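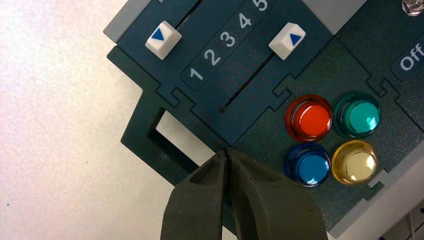
Six months in with the arms at work and I have finally stopped boring my family with it, so now it's your turn. Thread, probably a long one.

For anyone new: I'm a bench tester at Hunier. We check control panels before they go out. Buttons, sliders, switches, the whole face of the thing. Push it, slide it, write down what it did, next one.

When I started I did this by hand, all of it, every shift. You'd be amazed what your thumb feels like after a day of buttons. I used to open jars with my elbow and a dish towel.

In April we got two arms on the long bench. Everybody had an opinion before the crates were even open. Mine was "great, there goes my job," and I said it out loud in the break room, louder than I meant to.

So, what changed. The arms do the repeat presses. A button gets pushed 3,000 times on the endurance run and no human being has to be there for it. I cannot tell you how happy this makes me!!

The sliders are the fun part. A button is easy, you come down on it and come back up. A slider you have to catch on the knob and follow along the track without wandering off it, and if you come in at a bad angle you skate right over the top. First week, we skated over the top a LOT.

I got to teach it that. Me! I've got 16 years of knowing how hard you can lean on a slider before it complains, and that had never been written down anywhere. It was just in my hands.

Vasylyna Zinchenko runs our line and she was the one who said the testers should teach the arms instead of having the setup people guess. So we sat there, one tester per arm, moving it through the motions and arguing about how a finger goes in.

Some of those arguments were great. There's a whole camp that thinks you approach a round button dead center and a whole other camp (mine) that thinks real people hit it off to one side half the time, so you should test it off to one side. We do both now. I consider this a win.

Domed caps, by the way. If the cap is domed and glossy and you come in off center, the finger wants to slide. I knew that from doing it. I did not know how to say it until I had to explain it to a machine.

Stuff that got worse, because I don't want to sound like a brochure:

The bench is noisier. It isn't loud, it's a little whine and a click, whine and a click, and by the afternoon you're humming along in whatever key it's in.

We talk less. When all of us were pressing buttons by hand we talked the entire day, because your hands were busy and your head wasn't. Now you're reading logs and you actually have to think. I miss the talking. We take a longer lunch to make up for it and so far Vasylyna hasn't said a word.

And reading logs was rough at first. I'm not a computer person. I had a training day on the Skukard software and went home with a headache and a packet of printouts I still haven't finished. Took me until summer to feel okay in it.

Also two people on second shift moved over to packing. They were asked, they weren't pushed, and one of them likes it better. The other one doesn't, and she's told me so, and I think she's got a point that she should have had the same training days we did. That's being fixed. Slowly.

Okay, back to the good stuff.

We find more now! By hand I'd catch the button that was flat-out dead. I was never going to catch the one that goes a tiny bit soft late in a run, because by then my own thumb was soft. The arm pushes the same way at the end of the day as it did in the morning.

In August we had a batch for Maksymiv where one slider got stiffer the longer it ran. Not stuck, just stiffer. It showed up as a slope on the chart. I pulled the panel, tried it myself, and yep, you could feel it once you knew to look. I walked that one down the hall personally.

That's the part of the job that grew, the "let me try it myself" part. The arm can tell me a number moved. It can't tell me the thing feels cheap, or that somebody with stiff fingers is going to hate it. I write those notes now, in real sentences, and designers write back. In the old days I checked a box.

My favorite reply so far was from the folks at Valow, who said they'd changed a knob because of my note. A knob! Out in the world! With my complaint built into it!

Practical bit, if your shop is about to get these:

Ask to be in the room for setup. Don't wait to be invited.

Get 15 minutes at the start of the shift just to watch it run before you load anything. You'll spot a drifting finger way faster by eye than in the log.

Keep doing some panels by hand every week. We do ours on Fridays. You lose the feel quicker than you'd think, and the feel is what they need you for.

Write down who to call when it stops. Tape it to the bench — the actual bench, where you can see it.

And complain early, while the setup people are still in the building.

My thumb is fine now, thanks to everyone who asked. I opened a pickle jar on Sunday like it was nothing.

Happy to answer stuff about the sliders. I could go on about sliders for a while.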